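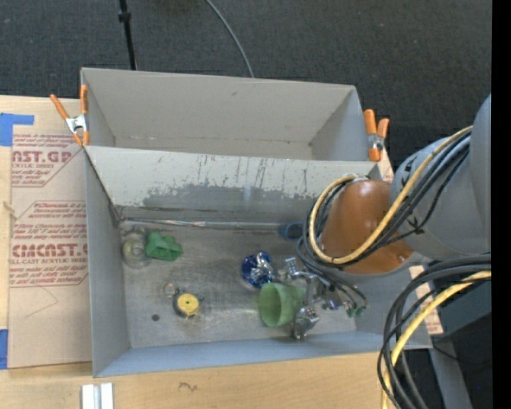

The Green Cup

My first week back at Vorkura, Dezső Balogh walked me over to the bin and said, "Well, there's your old job." And there was the arm, reaching in for a green cup on its side. I did returns sorting by hand for 4 years, so you can imagine I had opinions.

"It's slow," I said.

"It was slow in August too," said Dezső. "It did 63 items an hour then. Now it does 97."

I used to beat that before coffee! But my wrists ached all the way home on the bus, and I didn't tell him that part. My new job was a stool, a screen and a button that said HELP. When the arm got stuck, I clicked on the thing it should grab. Some mornings I clicked twice. Some mornings I talked to it - I called it Tundeo, after my uncle's mule.

What I missed was Carla on the other side of the bin, telling me about her sister's divorce. She'd moved to packing. At lunch I went and found her, and we ate standing up by the dock door.

"So what's it like?" she said.

"Quiet," I said. "What happened with the house?"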